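# Open afternoon at the Pistadora recording hall, Omstead

I went in November, on the two o'clock visit. The hall is on the Akpalu estate on the east side of Omstead, past the tyre place, and the sign outside still has the previous tenant's name on it. Parking is on the road. You sign in at a desk, put on a sticker and leave your bag in a locker. There were 11 of us on my visit, mostly from small firms, plus a couple of students.

Pistadora doesn't build robots. It buys the arms in and pays people to work them by hand, and what it sells is the recordings. A customer trains a model on those recordings, and the model is supposed to pick up the task from them. The main customer at present is Mandarport, which wants a system that can put small household items away. Most of what we saw was for that job.

The visit starts with a short talk in a side room. I already knew most of it, but the part on how a recording is made was useful. An operator sits or stands with a pair of hand controls and the robot's two arms copy what the controls do. Each go at a task is called an episode. The cameras and the positions of all the joints are saved together, so that later the model can match what it sees to how the arms moved. An episode for the tidying task lasts a minute or two. If the operator drops something and recovers, the episode is kept and marked. If they knock the whole thing over it is thrown out.

The target for the tidying job is 310 good episodes per layout. A layout means one set of items, one starting arrangement and one piece of furniture. When the target is reached, the items are changed and they start again. I asked whether it wouldn't be better to change things more often and do fewer of each. The answer was that they had tried that earlier in the year, and the operators made more mistakes because they never got used to anything. The customer also gets a say in it.

After the talk we were taken on to the floor. It is one long room with five stations along one side, divided by screens. It was quieter than I expected. The arms make a low whine when they move and the operators don't talk much while recording. We were asked to stay behind a line of tape and not to use flash.

Two of the stations were on folding cloths, which is slow going. Cloth never lands the same way twice, and the operators there change over every half hour. I watched three attempts at a tea towel and the last one was the neatest.

I spent longest at the tidying station. The job is to put bottles, jars and other toiletries into a pink desktop organiser with drawers and open sections. The sections have yellow labels stuck on them, and the written instruction that goes with each episode tells the operator which item belongs where. Small bottles are harder than they look. Grip too high and the bottle swings, grip too low and the fingers catch on the shelf.

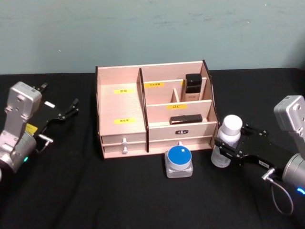

The drawers are a separate task with its own instructions, and the small white knobs give the grippers trouble. I was told that episodes with a drawer in them fail more often than any others, and that Mandarport has asked for extra ones for that reason.

We were each offered a turn on the controls at a practice station. I had a foam block to move from one tray to another. It took me nearly 2 minutes and I dropped it once. The delay is small, but you do notice it, and judging depth is the hard part. I kept closing the gripper in front of the block.

At the end we saw the checking room, where finished episodes are played back at double speed and either passed or sent back with a note. Tea was in the side room afterwards.

The visit is free but has to be booked through the Pistadora website. Allow an hour and a half. The floor is level throughout, and the hall is cold, so keep your coat with you when you use the lockers.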